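Notebook, two-arm cell, Vesside bay
Thursday, started after lunch

Picked up where Yasir left off. His note from the morning says the left finger on the near gripper was closing late and the pads no longer met square. He had already pulled the gripper off, cleaned the links and put it back on the wrist with the old screws. I don't like reusing those. Ordered a bag of 100 from Mancuso, should be on the shelf next week. Until then the old ones stay in with fresh thread lock, blue, one drop each.

Checked for play by hand with power off. Left finger had some side-to-side at the joint nearest the palm. Right finger fine. Took the left joint apart again, found the thin washer sitting on the wrong side of the link. My guess is it got swapped in September when we changed the pads, so that one is on me as much as anyone. Put it on the palm side, torqued up, play gone as far as I can feel.

Zeroed both fingers after that. Procedure, because I always have to look it up:

Jog to the park pose, fingers wide open.
Controller to service mode.
Clear the old offset before writing the new one. If you skip this it adds the two together.
Write offset, power cycle, wait for the status light to go steady.
Open and close slowly three times and watch the current.

New offset for the left finger is 587, right finger is 272. Old left value was 939, which is way out and fits with the washer. Right one hardly moved from what was in the file. I saved the old file under Yasir's initials in case we need to go back.

After that I set up for the wrist camera check. Near gripper open over the green table, far arm parked with its fingers at the mouth of the open carton on the wooden board. I want both fingers in view on the near side and the carton standing between them, so that the mask for the fingers can be redrawn. The old mask was drawn with the worn pads and cuts a little off the right pad.
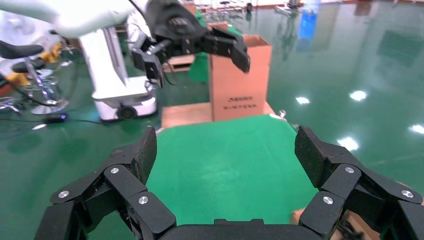 Cell upkeep

Went through the rest of the list while the controller was backing up.

Wrist camera: lens wiped, bracket screws snug. The floor throws back the ceiling lights quite hard to the right of the table. The auto exposure chases them when the wrist tilts that way, so I locked exposure for the table pose. Mbali wants to try a dark mat on that side. Fine by me if it stays clear of the wheels.

Far arm base: pushed on the column, no rocking. Brakes hold. There's a cable running across the floor to the little black box with the blue light, and it needs to go in a cover or up and over. I have nearly rolled the chair across it twice. Left a note on the bench for whoever gets there first.

Wooden board: still not fixed down. If somebody leans on it, the carton position is off and the far arm comes down on the rim. Two clamps at the back would do it. Do not screw it to the table, the table goes back to Grirnlow at the end of the project.

Cartons: use ones with all the flaps folded right back. A flap that springs up catches the curled fingertips on the far gripper on the way in, and then the arm faults on torque and you have to walk it out by hand.

Mask redrawn and loaded. I kept a wide margin along the inner edges of the pads. Ran the open-close check with the new mask and it did not complain. Have not run a full handover between the two arms yet, so don't read this as signed off.

Mbali came by and asked if we should swap the left finger for the spare Vunden set. I said leave it. The spare pads have a different grip pattern and we would have to redo the force limits on both sides. If the play comes back before the new screws get here, we can talk about it again.

To do next session

Replace all the finger screws, both sides, when the bag arrives.
Recheck the left offset cold, before anything has run.
Clamp the board.
Floor cable.
Full handover run at quarter speed with Yasir on the stop button.
Label the washer bag. It still says "misc".

Controller left in service mode with the key out. Key is in the top drawer, left side.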